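Ticket: Purchase planning - hand-held grippers and spare pads for textile work
Queue: Equipment and supply
Site: Galtelden
Status: Open, waiting for quote
Priority: Normal
Opened in July

Entry 1 - requester, 9:10

Hello. I open this ticket because we must give our equipment plan for the next half year, and I cannot finish the part about grippers without help from your side.

The present situation is this. In Galtelden we have 4 hand-held grippers from Lekska. They are used for recording household work with soft things: clothes, towels, blankets, covers. The budget line says we may buy more, but it doesn't say how many, and it doesn't say if the spare parts go to the same line or to consumables. Last time we put them in consumables and the request came back to us after a long wait. I would like to avoid this.

My questions are:

1. Is it better to buy 6 new complete grippers, or 2 new ones and repair kits for the old ones?
2. To which line do we book the jaw pads?
3. Can the order go together with the order of the Bainbridge site, so that we pay shipping one time?

I attach our use log and the list of defects. Please tell me if the format is wrong.

Entry 2 - equipment desk, 11:35

Thank you for the clear request. Before we can answer question 1 we need to know what is really wrong with the old units. In your list of defects I see "grip weak" written many times and "jaw play" written two times. These are different problems and they have a different cost.

Please do the following for each unit:

- Close the jaws without anything between them. Look if the pads meet flat, or if one side touches first.
- Open and close slowly and feel for a place where the movement catches.
- Move one arm by hand, sideways, while you hold the body. Write down if it moves at the pivot.
- Look at the surface of the pads. Write down if it is smooth, torn or coming off.
- Note the unit number, please not only "the left one on the shelf".

About question 2: pads are consumables when bought alone. When they come in the box with a gripper, they belong to the equipment line. I know this is not elegant.

Entry 3 - requester, 14:20

I did the check. It took longer than I expected, because one unit was in use and I had to wait.

Unit 1: pads meet flat. No catching. No sideways play. Pad surface became smooth at the tips.
Unit 2: pads meet flat. No catching. Very small sideways play at the right pivot, I am not sure if this is normal. Pad surface smooth.
Unit 3: left side touches first. Catches near the end of closing. Clear sideways play. One pad is coming off at the corner.
Unit 4: pads meet flat. No catching. No play. Pads were changed in spring and still look good.

So I think the sentence "grip weak" in our list comes mostly from smooth pads, and only unit 3 has a mechanical problem. The people who wrote the list did not separate these things, and I also didn't ask them to. I changed the form now and there are two fields.

Entry 4 - equipment desk, 15:05

Very useful, thank you. Small play at one pivot, as in unit 2, is usually only the screw. Tighten it a quarter turn and test again. If the arm becomes stiff, go back a little.

For unit 3 I would not buy a repair kit. The kit contains the links and the pins but not the arms, and when the jaws do not meet flat, often an arm is bent. You can spend the money for the kit and have the same problem after.

Next question from me: which materials are you going to work with in the next half year? The supplier has two kinds of pads, standard and soft. The soft ones wear out earlier. If you plan mostly smooth cotton, the standard is enough. With long pile I am less sure, and I don't want to recommend something only from the catalog.

Entry 5 - requester, 9:40, next morning

Unit 2 is fine after the quarter turn. Please close this point.

About the materials: the plan has three groups. The first is flat laundry, such as pillowcases and kitchen towels. The second is clothes. The third is bulky and fluffy pieces and thick bed covers, and this group is new for us. It will be the biggest one after the summer, because the Flutosach project asked for it.

The third group is where I have the most doubt about the pads. A flat towel has an edge, and you can take the edge. A fluffy piece has no clear edge, so the person closes the jaws on a fold. If the pad holds only the top of the pile, the fabric slides out and one must start again. We lose many minutes per day with this, and in the budget these minutes do not appear anywhere.

I made a short trial with the units we have. With the smooth pads from unit 1, the white fluffy piece slid out again and again. With unit 4, which has the newer pads, it stayed most of the time if the person took a narrow part and not a wide one. I know that a trial with one person and one fabric is not a proof.

Entry 6 - equipment desk, 10:25

It is not a proof but it is enough for planning. The difference between old pads and new pads is then more important for you than the number of grippers. I would change the order in this direction:

- replace unit 3 with a new one
- add one more new unit as reserve
- buy pads for all units for the full half year, not only when they fail

How often do you change the pads now? The maker gives no fixed interval. At Bainbridge they change after 25 working hours of recording, but they work with clothes mostly.

Can you also add a picture of the fluffy material together with the jaws? The supplier asks for it when one wants advice about the pad type. It is better if the pads and the pile are both visible. They don't need the whole table.

Entry 7 - requester, 13:15

We have no interval. We change when somebody complains, and this is a bad method, I agree. I will take the 25 hours as a start and write it in the maintenance sheet. For the fluffy group we will look at the pads earlier and make a note of the hours.

The picture for the supplier:
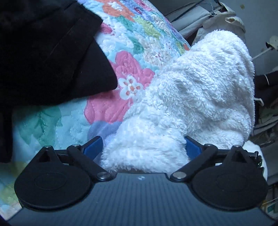 Attachment 1: white long-pile fabric at the jaws, over a flowered quilt. Dark blue pads, the right one against the pile.

Please send with it these two questions. Does the soft pad hold better on a pile of this kind? And can it be mounted on the jaws we already have, or only on the new model? If it is only for the new model, our calculation changes, because then the old units cannot do the third group with soft pads and we must plan the shifts differently.

Entry 8 - equipment desk, 16:30

Sent to the supplier. The first answer came fast: the soft pad fits on both models, with the same screws. About the grip on long pile they do not want to promise anything. They offer one trial set, and we pay it only if we keep it. I accepted in your name, I hope this is correct. If not, tell me today and I will cancel.

About question 3: Bainbridge orders this month, so a common shipment is possible. They must have your final numbers before they send the order. The delivery address can be different for each box, but the invoice will be one, and we will divide it here.

Entry 9 - requester, 16:50

Yes, it is correct, thank you. We will test the trial set on unit 1, because its pads must be changed anyway. I will use the same white piece, so that I can compare with my first trial, and I will ask two persons to do it and not one.

Corrected request:

Equipment line: 2 new grippers, complete with pads. One of them replaces unit 3.
Consumables line: standard pads for the first and second group, to cover the half year with change after 25 hours.
Consumables line, on hold: soft pads for the third group. Quantity after the trial.
Not requested anymore: the repair kits, and the other 4 new grippers from my first question.

The upper limit for everything in this ticket is 900, without shipping. If the quote is higher, please take away the reserve unit first and not the pads. My manager has seen this and agrees with the order of importance.

One more detail - unit 3 is now in a separate box with a note on it, so that it doesn't go back to the shelf by mistake. Do you want it back, or can we keep it for the pins and the screws?

Entry 10 - equipment desk, 17:10

Keep it for parts, but write it out of the inventory, otherwise it will count as a working unit in the next plan and the reserve will be refused.

The numbers went to Bainbridge. The quote was asked with the soft pads as a separate position, so we can add them later without a new ticket. I set the status to "waiting for quote". Please write your trial result here in the same ticket.

Entry 11 - requester, 17:15

Unit 3 is written out. I will add the result when the trial set has arrived and both persons have tested it.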